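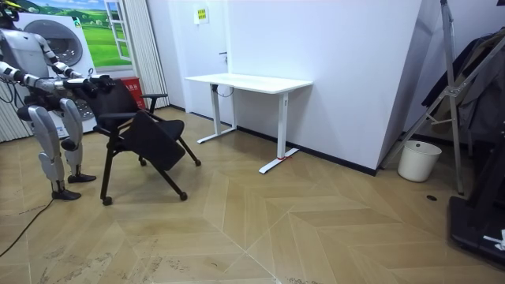
Flukemside, 30 July 2019

Hello Lai-ching, and hello everyone else on the list,

Sorry to have left your message sitting there for so long. I wanted to have something worth telling you before I answered, and we've now had a good long go with the chair, so settle in with a cup of tea. I've left your note in below for anyone who missed it.

On Monday, Lai-ching Cheng wrote:
> Dear all, we're at the point of choosing hands for our own two-armed
> machine and I'm going round in circles. The Urnik is the obvious choice
> on paper, but a friend who has used the Bruvari says she wouldn't
> go back. Has anyone tried both on furniture? I don't mean cups and
> blocks, I mean things with wheels that wander off when you touch them.
> Also, which controller, and does the head camera see enough on its own,
> or do I need a second one off to the side?
> Thanks in advance, and sorry for the long list!
> Lai-ching

It isn't a long list at all, and they're just the questions we were asking ourselves back in April. I'll take the hands first. We ran the office chair job 469 times in all, with the Tsao controller throughout so that we were only changing one thing, and we had 131 failures to look through afterwards. Most of those were early on, I should say, when we were still coming in far too low and bumping the armrests.

What I hadn't expected was how much the top of the backrest would matter. It curves, and on a curve the two hands don't want to do quite the same thing. The Urnik closes firmly and then stays put, which is lovely when you've landed square, and rather unforgiving when you haven't. The Bruvari gives a little as it closes, so a slightly crooked approach tends to sort itself out. If your chair is going to be in a different place every time, I'd lean towards the Bruvari. If you can promise it will always be parked neatly – and good luck to you – the Urnik is the stronger of the two and I was sorry to put it back in its box.

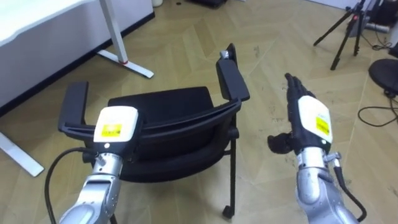

The approach itself took us longer than choosing the hands did. We started by sending both arms in together, and the first one to touch would nudge the chair round on its casters before the other had got there. Ching-wen Siu suggested slowing down the last 8 centimetres and having each arm wait for the other just short of the backrest, and that one change did more good than anything I'd been fiddling with for a fortnight. The Tsao will do this quite happily, but the setting is tucked away under the timing options and the manual calls it something different, so write to me if you can't find it and I'll send you our file.

As for the cameras, do get the second one if you can run to it. The head view is very good for lining up on the backrest, and we use it for all the close work. It's much less help with the legs and the feet, and you do want to know where the robot is standing in relation to those casters before you start pulling. We've got 2 views recording side by side now and I always find myself opening the side one first when a run has gone wrong.
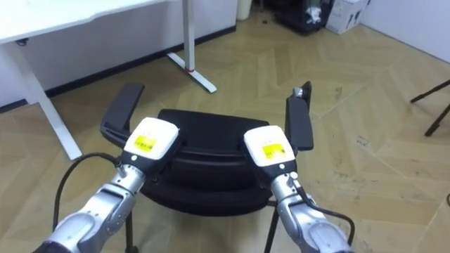
Both hands on the backrest, from the head camera.

One more thing before I forget: have a think about your cables. Ours had too little slack at the wrist to begin with, and the arm would reach most of the way and then complain. Give them a generous loop and check it with the arms stretched right out, as well as at rest.

We haven't tried either hand on anything heavier than the chair, so I can't help you there, I'm afraid. If anyone else on the list has, I'd love to hear how you got on, particularly with the Urnik.

All the best to everyone at your end, and do let us know what you decide on,

Ching-wen sends her regards too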